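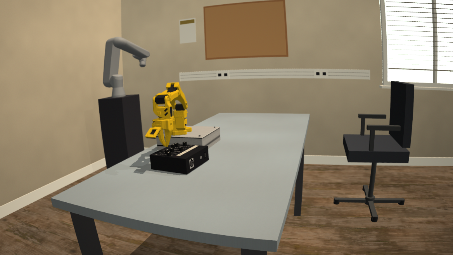 Table (furniture)

A table is a flat top held up by legs, and I've been writing about them for 9 years, so forgive me if I get carried away! The trestle is my favorite kind – two stands, a board, and dinner is on. In Skuta, where I grew up, every family hauled one outside in July for the fish supper (ours wobbled badly).

Long tables came into homes from big halls, and a lot of them never really fit. My Rønning is 195 centimeters long and I still bump my hip on it. The Kisedel folds down to a third of its size, but the hinges squeak.

For wobbles, try a thin slice of cork under the short leg. Felt works too, though mine wore out in 2 winters.

See also: Bench, Desk, Sideboard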